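How to Write a Short Actor Bio for a Festival Program

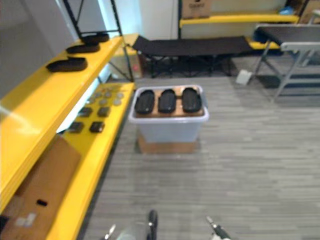 Before you start

I've written bios for the Brengate film weekend for a few years now, and the first batch was awful. Way too long, full of "award-winning" this and "beloved" that. So these are my notes, mostly for anyone helping with the program next May (and for me, because I forget everything).

Get the word "known" out of the way

Readers want to know where they've seen this face. Open with one role, maybe two, and the title of the movie. If the big role was on TV, say so. I used to start with the birthplace and people just skipped ahead!

Collect your facts in one place

I keep a plain text file for each actor and paste in everything: credits, training, languages, odd jobs. My file for the lead in Skira ran to 522 words before I'd written a single sentence of the bio. Note where each fact came from. Fan pages copy each other, so five pages saying the same thing may really be one page.

Check the credits against the movie

Watch the end credits if you can get hold of the film. Release years are the worst – a movie can play festivals one year and open in theaters the next. Pick one rule and stick to it for the whole program. I go with the first public screening.

Write it long, then cut

My limit is 1000 characters, spaces included. The first draft always runs over, so I take out adjectives first, then small guest parts, then anything about pets. The bio I did for the drama Assefa came down to 442 characters and it's still my favorite.

Save one personal detail for the end

A folk choir, a pilot's license, a first job in a bakery. Only use it if the actor has talked about it in public, and leave family and health alone unless their agent sent it to you in writing.

Read it out loud

Some 50 bios go into our program, and I read every one aloud in the kitchen. If you run out of breath, split the sentence. Then email it to the agent with a clear reply-by date. For the Handus shorts I forgot the date and was still swapping lines the night before we printed – don't do that.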